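In Praise of the Bin

I have come around, rather late in life, to the open bin.
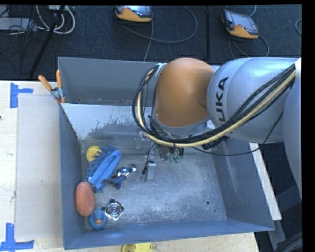 A gray metal bin on a pale wooden table, its contents gathered at the left.

For most of my grown-up years I was a drawer person. My mother was a drawer person too, and in our house on Barbosa Street everything small had a compartment, and the compartments had labels, and the labels had been typed. When I moved into my own place I bought a cabinet with 143 little drawers from a secondhand shop in Watargate, and I was as proud of that cabinet as other people are of a new car. I still think it was handsome. I also think I spent a fair part of every weekend opening drawers to find out what was in them, labels or no labels.

A bin asks so much less of you. You walk up, you look down, and there are your things. If the one you want is under another one, you move the other one. My sister calls this giving up, and we have had the argument over more than one Sunday lunch, but I would ask her to think about how people live when they have work to do. They put a thing down where the hand happens to be. A good bin forgives that, and a drawer (bless it) does not.

I do have opinions about which bin. Metal, if you can manage it, and set up on a table where you won't have to stoop. I like walls that slant outward, so the hand goes in easily and the knuckles come out with their skin on. And I like a floor with some wear on it. A scratched, cloudy bottom with a few pale patches doesn't bother me at all — I would sooner have that than something so new I'm afraid to drop a bolt in it.

Then there is the matter of leaving room. The temptation with any container is to fill it, and I have filled plenty, including a plastic tub in the garage that I finally emptied in July and that held, among other things, two left gloves and a kettle lid. These days I push everything over to one side and keep the rest of the floor bare. It looks wasteful until you need to spread things out and hunt for the right one, and then you are very glad of the space.

I kept the cabinet, by the way. It stands in the hall, and the top row holds stamps, fuses and spare keys, which do better behind a little door. The rest of the drawers are mostly empty now, and my sister has asked for it twice. I may let her have it, if she'll come and carry it down the stairs herself.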